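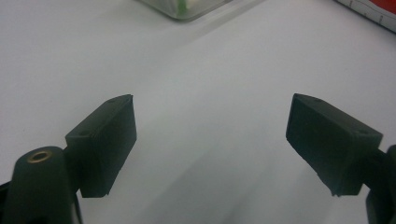
Galero Community Help
Demonstration and Teaching > Hand-Held Grippers

Replay closes too early after hand-held demonstrations, but not after remote-control demonstrations

Posted by estside_lab, March 3, 2018

Our teaching laboratory is preparing a small-parts transfer task for the arm in our second workroom. The arm is required to pick up a short plastic peg from a white bench surface, carry it to a tray, and release it. We have recorded demonstrations in two ways. In the first, an operator holds the gripper tool and performs the task directly at the bench. In the second, the operator drives the arm from the Lullis remote-control station and does not touch the arm at all.

The remote-control demonstrations replay correctly in almost every instance. The hand-held demonstrations do not. On replay, the arm approaches the peg along the correct path and then begins to close the fingers before it has finished descending. The pads meet the top of the peg and push it over. The path of the wrist appears to be accurate. Only the closing of the fingers is out of step with it.

We have taken the following measures without improvement:

The zero position of the fingers was recorded again, fully open and fully closed, in accordance with the setup guide.

The bench was cleared of all parts not used in the task.

Two different operators repeated the demonstrations. The fault was present for both, although it was less severe for the slower of the two.

We have 115 hand-held demonstrations on file and would prefer not to discard them. We request advice on whether the existing recordings can be corrected, and on whether the fault lies in our manner of demonstrating or in the recording settings. The software is the version supplied with the tool. No changes have been made to the default filter settings.

Reply from grgic_bench_support
Marked as accepted by the original poster

The behavior you describe is consistent with a time offset between the wrist position record and the finger opening record. The two are stored separately. In a remote-control session both originate from the same station and carry the same clock, so the fault does not appear there. In a hand-held session the finger opening is derived from the wrist camera view and the wrist position is derived from the tracking unit. If the two clocks are not aligned at the start of the session, every demonstration in that session will carry the same error.

Your observation about the slower operator supports this explanation. A fixed delay in time produces a smaller error in height when the hand is moving slowly.

Existing recordings can be corrected, provided that the offset is constant within each session. The procedure is as follows.

Open one demonstration from the session and display the wrist height and the finger opening on the same chart.

Locate the moment at which the wrist reaches its lowest point over the peg. Locate the moment at which the fingers begin to close. An operator who pauses before closing will make this step considerably easier to read.

Note the difference between the two. Repeat for at least 11 demonstrations from the same session and take the middle value. Do not take the average, as one hesitant demonstration will distort it.

Bear in mind that this difference includes any natural pause made by the operator. To separate the two, measure the same interval in several of your remote-control demonstrations and subtract it.

Enter the result in the session offset field and process the session again. Replay a single demonstration at reduced speed, with the peg removed, before allowing the arm to make contact with anything.

The offset must be determined for each session individually. A value found for one session should not be copied to another, even if both were recorded by the same operator within the same hour.

For future sessions, we recommend a clock check at the start of every recording. Hold the tool still above the bench, then raise it sharply and close the fingers in the same motion. Perform this 2 times. The sharp change will be visible in both records and can be lined up without difficulty.

Please also confirm that the operator's free hand does not pass between the camera and the finger pads. When a pad is hidden, the software estimates the opening from the last clear view, and the estimate can run ahead of the true value.

Reply from parts_room_b

We had something similar. In our case the finger pads had been replaced and the new ones were thicker, so the closed position was wrong. Recording the zero position again solved it. I see you have done that already, but it may be worth doing a second time with the peg held between the pads.

We also lowered the replay speed and left it there. The task takes longer but the pegs stay upright.

Comment from grgic_bench_support

Lowering the replay speed will reduce the visible effect of an offset but will not remove it. If the recordings are to be used for training and not solely for replay, the error will remain in the data. The advice on pad thickness is sound and applies wherever pads have been exchanged after the last setup.

Comment from estside_lab

The procedure in the first reply was followed for our three hand-held sessions. Two of the sessions showed a clear and steady offset and now replay correctly. The third did not give a steady value. The tracking unit appears to have been restarted partway through that session, and we have set those recordings aside.

The pads have not been exchanged. The clock check has been added to our written instructions for operators, together with a requirement to pause briefly above the peg before closing. We would be grateful to know whether the pause should be trimmed before training.

Comment from grgic_bench_support

A brief pause may be left in place. If it is long enough that the arm might learn to stop and remain stopped, shorten it, and apply the same limit to every demonstration in the set. The 1000-sample smoothing setting mentioned in older replies on this site does not apply to hand-held sessions and should be left unchanged.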